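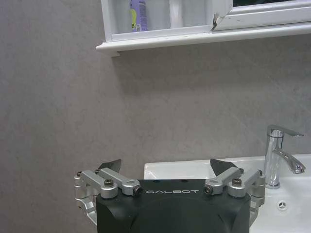

How long should a laundry product log run before you trust a cost-per-load figure from it?
Until every bottle in the comparison has been emptied at least twice. A single bottle hides too much variation in how the last fifth gets poured.

1/ Notes on 1,153 loads of washing, one household, front loader, moderately hard water. Started in March, kept in a plain spreadsheet. Columns: date, program, temperature, product, dose in ml, load weight, remarks.

2/ Products in rotation: Vivomine liquid, Ridura powder, Venisport for gym clothes. All bought at shelf price. No samples.

3/ Load weight was taken with a luggage scale and a mesh bag. Tare the bag first. I forgot for the first 11 entries and dropped them instead of guessing a correction.

4/ The cap on the Vivomine bottle has three lines molded inside. They are hard to read under a ceiling light. I switched to a kitchen syringe for a week and found I had been pouring well over the middle line.

5/ Overdosing does not show up as cleaner clothes in my log. It shows up as suds at the end of the rinse, stiff towels, and a gray film in the door seal.

6/ Powder is easier to dose by weight. Ridura goes on the same scale I use for flour, in a separate cup. Volume scoops drift because the powder settles in the box — the bottom of the box is denser than the top.

7/ Of the total, 881 loads ran at 40 °C or lower. Stain remarks were slightly more frequent in those, mostly cooking oil on cotton. Pretreating with a few drops of dish soap removed most of the difference.

8/ Venisport: used on polyester only. Odor remarks dropped when I stopped using softener on the same items. I changed both in the same week, which was poor design, so I can't separate the two effects.

9/ Energy. I have a plug meter on the washer. The spread between programs is much larger than any saving from switching detergent. If you only have time to change one setting, lower the temperature on lightly soiled loads.

10/ The quick program is a poor choice for a full drum. Mine has one rinse fewer than the standard cotton program, and powder residue shows on dark fabric. Half loads were fine.

11/ Someone asked about the Radwan tablets. I ran one box. Fixed dose, so no control over small loads, and two did not fully dissolve at 20 °C. Not enough entries for a cost figure.

12/ Seal maintenance: wipe after the last load of the day, leave the door open, hot empty cycle monthly. Filter every second month. Put a shallow tray under the filter before you open it.

13/ Log continues until row 1,462, when the current sheet layout runs out of formatted rows. Next version gets a column for water hardness — test strips are on order.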